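Flellamside office – binders and shared cabinets FAQ

Where do the blue binders go?
In the low wooden cabinet beside the desks, on the upper shelf. Stand them side by side with the spines facing out.

How should I label a binder?
Fill in the white strip on the spine. Job number first, then the client name. Please don't write on the blue cover.

Can I keep a binder at my desk?
Yes, while you're working on it. Put it back before you leave for the day.

What if the shelf is full?
Closed jobs go to storage at Flinddale in July. If you can't wait, email Shiela Bañez.

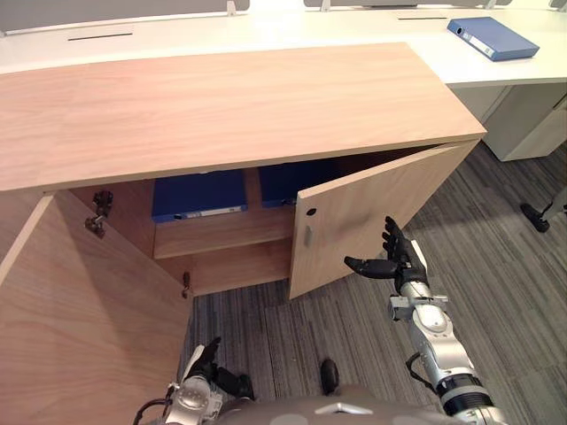 Binders on the upper shelf, spines out, with one more on the desk behind.

Can I put personal items in the cabinet?
No. Use your drawers – the cabinets are shared.

How do I order more binders?
Ask Teodoro Baluyot. Orders under $500 don't need sign-off.

Who can open the cabinets?
Anyone on the floor. Payroll files are kept separately in room 19.

Last updated Nov 16, 2019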